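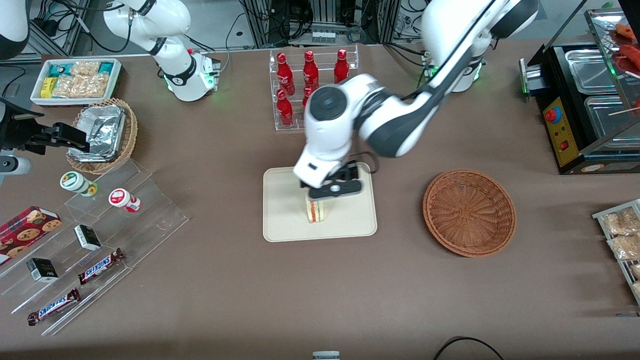 Closter Refreshment Counter – Progress Report, March

Prepared by Benedikt Schmieder for the Priedītis Fund

1. Where things stand

The counter at Closter is open and in daily use. The grant of 3000 paid for the display stands, the bottle rack, the trays and baskets, the tablecloths and the first stock order. We have spent all but 536 of it. The remainder is set aside for the second stock order and a spare rack.

In the first reporting period the stock sat in its shipping cartons behind the door and people asked for what they wanted. It is now laid out on one table where visitors can see it. The work since the last report has mostly been about that table: what goes on it, in what holder, and who fills it.

2. The layout

Sandwiches have their own tray, a beige one, in the middle of the table. They come wrapped in clear plastic, so the filling shows and we do not have to label each kind by hand. Chih-ming Tse asked for them to be stood on edge where possible – the layers are easier to see that way.

The cola goes in a clear two-tier rack behind the sandwich tray. We had the bottles standing directly on the cloth at first, and the back ones were hard to reach. With the rack, the rear row sits higher than the front and the Coca-Cola labels can be read over the bottles in front.

Packaged snacks are in a white tray at one corner. This is the most mixed part of the stock, with packets and clear bags of different sizes, and it is the first thing to look untidy. We tried sorting it by type in separate bowls and gave up after a week. One tray is less work to refill.

Foil containers go in the round wicker basket next to the snacks. The stepped acrylic stand takes the small round containers and the small black boxes. It is the most expensive single item we bought and also the one we were least sure of. So far it has been worth it. Small items used to get lost among the bags.

The brown tablecloth replaces a white one, which had to be washed too often. We own two of the brown ones.

3. Stock and suppliers

Brarine delivers the sandwiches in the morning, before the counter opens at 10:30. There were 3 late deliveries in the period. On those days the tray was filled at noon instead and we put up a notice. Vinzenz Kofler has spoken to Brarine and they have moved us earlier on their route.

Bottles and dry snacks come from Ostamis once a month. The minimum order is larger than we would like, and storage is tight. The cupboard in the corridor is full, and 17 cartons are being kept in Zakhar Sirko's office for now. He would like them gone by summer.

4. Problems

The acrylic marks easily. Paper towels leave fine scratches, so the cleaning instructions now say soft cloth only. Algirdas Siliņa has ordered a pack of cloths.

Refilling in the afternoon is still irregular. The morning is covered, but after lunch the table depends on whoever happens to be free. We have written a short refill sheet and taped it inside the cupboard door.

5. Next period

Sign a six-month agreement with Brarine, including the earlier delivery time.

Find proper shelving for the cartons.

Fix a person for the afternoon refill on each working day.

Add price cards to the stepped stand and the snack tray. The draft cards were too large and covered the goods, so a smaller size is being printed.

We are not asking for additional funds at this point. If the shelving cannot be found in-house, a separate request will follow with a quote attached. Receipts for the stands, rack and trays have been sent to the Fund's office with the expense sheet.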